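Triltine Two-Arm Bench Cell
Soft goods handling for small shops and teaching labs

Equipment > Bench cells > Two-arm

Demo cell on the floor at Fludell, Bay 11
Open day hours: 10:30 a.m. to 4 p.m.
Sessions last 30 minutes, walk-ins welcome until 3:30

What it is

The Triltine is a bench cell with two arms, built for things that flop. Bags, sleeves, covers, netting, towels, anything that won't hold the shape it had a second ago. Most bench cells we carry are happiest with boxes and machined parts, and they do that very well. This one came to us because customers kept asking what they could do about the bag the part goes into, and for a long time we had to shrug.

We've had it running at the Fludell showroom since April and I still wander over to watch it when I should be answering email. Lesego Mahlangu set up the demo and runs most of the sessions. She'll let you choose the item if you ask (bring your own! the odder the better), and she is very patient with people who want to see the same move five times in a row.

What you'll see at the open day

The main demonstration is bag work. It sounds like a small thing until you watch it. Mesh is hard going for any machine: the camera looks partly at the bag and partly at whatever is inside it or behind it, the fabric slides over itself, and the opening never sits in the same place twice. Zippered bags add a stiffer edge to a limp body, so one part of the bag moves when you tug and the rest follows later.
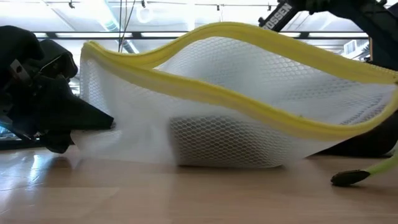

Visitors tend to stand at the end of the bench, where you get a good view of the fingertips. Stay there for a full cycle if you can. The slow approach before each contact is worth watching, and so are the retries. A missed grip on soft material is normal, and Lesego doesn't hide them or restart the session when one happens. She opens the log on the side screen and shows you what the cell thought it was touching. For my money that's the best part of the visit — you learn more from two fumbles than from a perfect run.

After the demo you can try hand guiding, where you move an arm yourself and the cell records the path. Kids over 11 can have a go with an adult next to them. Please tie back long hair and leave dangling badges at the desk.

Specifications

Model: Triltine Two-Arm
Bench width required: 1520 mm
Weight, both arms with mounts: 103 kg
Power: standard wall outlet, separate circuit preferred
Teaching: hand guiding or tablet
Fingertips: swappable, no tools needed
Best suited to: bags, covers, netting, folded textiles
Not suited to: wet goods, anything with loose needles or pins

Included

Two arms with mounts, controller, tablet, one set of standard fingertips, one set of narrow fingertips, emergency stop with a long cable, printed setup guide. The bench is not included. Several customers have used the MacPherson workbench, which has the right depth and doesn't wobble, but any solid, level bench of the required width will do.

Works with

Kullden overhead camera kit. It plugs straight into the controller and gives you a second view of the work, handy when an arm gets between the main camera and the item. If you already own the older Kullden kit you'll need the adapter cable, so mention it when you order.

Setting up

Plan on a morning. Two people should lift the arms onto the bench, and the mounts need to be tightened again after the first day of running. Lighting matters more than you'd expect with pale or see-through fabric on a shiny surface. Try your items under the lights you really have before you settle on camera settings — Lesego has a short checklist for this and will email it to anyone who asks.

Common questions from visitors

Can it close zippers? Some. Large pulls on stiff tape go well. Small pulls on soft tape are still a struggle, and we'd rather you saw that in person before buying.

Can we bring our own product? Yes, please do. Bring three or four of the same item, clean and dry.

Is it loud? No. You can chat next to it in a normal voice.

Is there parking? Yes, behind the building. Come in by the side door and follow the signs to Bay 11.

Availability: to order. Demo bookings for groups of six or more through the Fludell front desk.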